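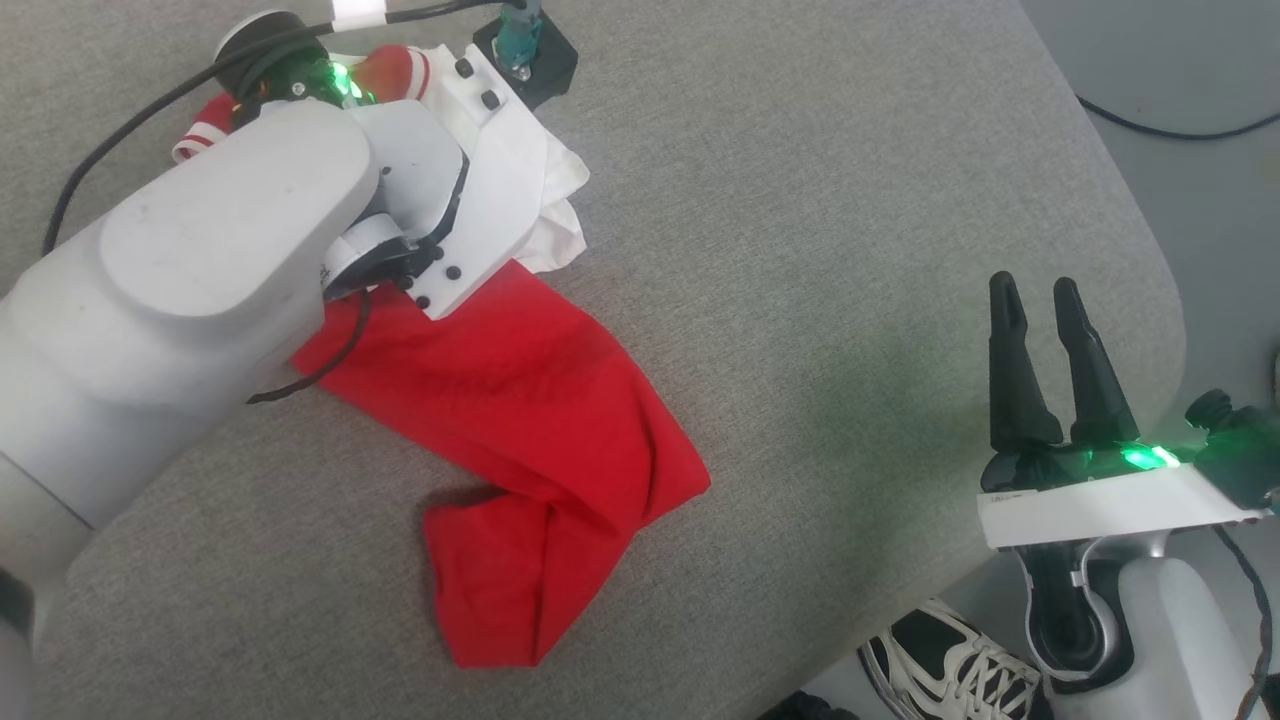 夹爪对比试验开工前安全与状态检查表(附检查意见)

试验项目:Tratmont 台架,软质衣物抓取,两种夹爪对比
检查人:Sorcha Brennan
检查日期:2025年10月24日
记录编号:2142

各位同事,先说几句闲话再进正题。这张表从一月份用到现在,中间改过好几回,有些条目是大家在旁边空白处写的意见慢慢攒出来的,我都尽量保留了,所以读起来会有一点啰嗦,请多担待。每一条后面我写了结果,再写意见,意见里有的是必须办的,有的只是我个人的习惯,您看着用就好。结果一栏只有三种写法:合格、待改、不适用。

一、场地与人员

1. 台架周围的地面能走人,没有杂物绊脚。
结果:待改。
意见:地上那根黑色细线还是横着走的,人从右侧绕过来时很容易踩到。请用压线槽盖住,或者改从座垫后面绕。上次我让大家用胶带先贴一贴,贴是贴了,可胶带一卷边反而更容易挂鞋底,所以这回还是老老实实用线槽吧。

2. 操作人员穿包脚的鞋,鞋带系好,长袖口收紧。
结果:合格。
意见:运动鞋可以,凉鞋和拖鞋请换掉再进来。围巾、挂绳、工牌带子也请一并摘下放到门口的架子上。

3. 手臂活动范围内无人站立,旁观者退到黄线以外。
结果:合格。
意见:换衣物的时候最容易忘记这一条。大家心疼时间,手臂还没停稳就伸手去理袖子,我完全理解,可还是请等示教器上显示“保持”以后再伸手。多等这一小会儿,一天下来也耽误不了几件衣服。

4. 急停按钮伸手可及,按下后两只手臂都断开使能。
结果:合格。
意见:两侧各按了一次,复位正常。请注意,Hivanix 控制器复位后不会自动恢复速度上限,要手动调回百分之20,我在示教器旁边贴了一张小纸条提醒。

二、手臂本体

5. 外壳无裂纹,接缝处无松动。
结果:合格。
意见:白色手臂的表面有些浅灰色的擦痕,用手摸过,没有伤到壳体,不影响使用。如果哪天看见擦痕变深,或者摸着有毛边,请拍照发给我,别自己用砂纸磨。

6. 各关节低速走一遍,无异响,无抖动。
结果:合格。
意见:腕部转到底的时候有一点轻轻的“嗒”声,Moynihan 那边的维护说明里写过,是限位垫片的声音,可以放心。要是变成连续的摩擦声,那就得停下来了。

7. 沿手臂走的线缆固定良好,留有余量,不会被关节夹住。
结果:待改。
意见:白色手臂旁边的黑色细线绕了一个弯,另外夹爪下面还垂着一小段,就搭在衣物上。抓布料的时候最怕这个,手指一合,线和布一起进去,轻则数据作废,重则把接头扯坏。请在下一轮开始前把这一段收上去,用软扎带固定,扎带头剪平。右侧那只手臂旁边的线也请顺手理一理。

8. 腕部接头插到底。
结果:合格。
意见:蓝绿色的那个接头轻轻拉过,不动。请大家插拔时捏住接头的硬壳,不要拽线,这句话我知道已经说了很多遍了。

三、夹爪

9. 甲号夹爪(白色平板手指):螺钉齐全,无松脱。
结果:合格。
意见:指板上的黑色小螺钉请逐颗用小扭力扳手过一遍,凭手感拧太容易拧过头。指板边缘要用纱布抹一下,如果勾丝,说明有毛刺,抓薄料的时候会把衣服拉坏。今天抹下来很顺。

10. 乙号夹爪(黑色长手指,带槽):指尖无缺口,槽内无线头。
结果:合格。
意见:槽里爱藏棉絮,每抓完12件请用软毛刷清一次。这一款指尖收得窄,挑衣领、袖口比较灵巧,可是压在厚料上容易偏,所以夹持力不要为了图省事直接沿用甲号的参数。两套参数分别存着,文件名里有甲、乙字样,调用前请念出来核对一遍,我自己也念,不丢人的。

11. 两只夹爪的指示灯均为绿色。
结果:合格。
意见:绿灯在我们这个台架上只代表通信正常、无报警,不代表已经回零。回零还是要看示教器。新来的同事在这里最容易误会,麻烦带教的人多讲一句。

12. 空载开合,行程到位,手指对齐。
结果:合格。
意见:甲号合拢后两片指板之间能夹住一张打印纸,抽的时候有阻力,就算到位。乙号看指尖是否对齐,歪了先查安装板,别急着去拧手指。

四、衣物与台面

13. 试验衣物无金属扣、别针、硬币等硬物。
结果:合格。
意见:口袋都翻过了。红色的、白色的、红白条纹的都可以继续用。条纹那件请留着给相机组,他们想看看条纹在褶皱里对识别边缘有没有影响,所以清洗时别和容易掉色的混在一起。

14. 灰色软垫台面平稳,下压时不移位。
结果:合格,有保留。
意见:软面比硬桌子宽容一些,夹爪压下去不容易伤手指,可它会陷,陷下去多少又跟衣物堆得多厚有关系,高度基准就不那么准了。Benmont 的同事建议在垫子下面加一块硬板,我觉得值得一试。加板之前,请把下压速度保持在低挡,并且每次换衣物后重新测一次台面高度。

15. 衣物不超出台面边缘,不垂到地上。
结果:合格。
意见:靠近圆边的那一侧要多留意,衣服拖着拖着就滑下去了,滑下去还可能带到地上的线。

五、相机与记录

16. 相机固定牢靠,镜头清洁,视野内能看到手指。
结果:合格。
意见:甲号压下去抓的时候,手臂会把左边一大块挡住,衣物堆靠后的部分就看不全了。这不算安全问题,但是对比两种夹爪时会影响判断,请在记录里注明“有遮挡”,免得后来看数据的人冤枉了甲号。

17. 数据盘余量充足,文件序号连续。
结果:合格。
意见:本轮从1001号开始编,甲、乙共用一套序号,夹爪型号写在备注里。中途作废的也请保留,备注写清原因就行,失败的那些往往比成功的更有用呢。

六、待改事项与放行

第1条,地面线缆加线槽。
第7条,夹爪下方垂线收紧固定,右侧线缆一并整理。
第14条,软垫下加硬板,可在本轮结束后进行,不影响放行。

前两项改好之后,请再找一位没有参与整改的同事看一眼,在纸质表上签字,然后就可以上电试抓了。先空跑,再抓单件,最后再抓成堆的。如果有哪一条您觉得写得不合适,或者在现场碰到表里没有的情况,直接写在背面交给我,字潦草一点也没关系,我慢慢认。

检查人签字:Sorcha Brennan
复核人签字:(待整改后填写)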